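10/16/24
By Lauri Tikkanen

I finally got to sit down with my tea tonight and write, after a day that was nearly all ELISA plates. The Skota kit came yesterday and I had promised Amedeo we would try it on the liver lysates before he goes home to see his mother – he has been so patient with me, and with those samples, which have been in the freezer since March.

We ran 64 wells, standards in duplicate, and I did the washes by hand because the Rullel washer is leaking again. Five washes a round, and my thumb knows it! 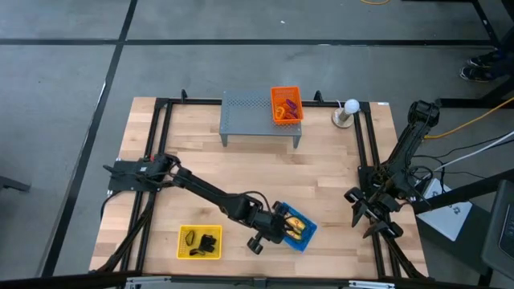 Photo: Amedeo Greco

The curve came out lovely at the low end and a bit flat at the top, so I think I let the substrate sit too long (I was chatting, I admit it). Two of the lysates read higher than the top standard and will have to be diluted and run again. Amedeo thinks up to 5 times will do it. I'd go further, but he has a better feel for protein than I do, and he brought me half of his sandwich, so I let him win.

Tomorrow I must call D'Amico about the blocking buffer, and remember to thaw the lysates on ice this time.

Recent entries
The Sernalero antibody, second try
A very long western blot
Cleaning out the minus eighty

Last updated 10:42 p.m.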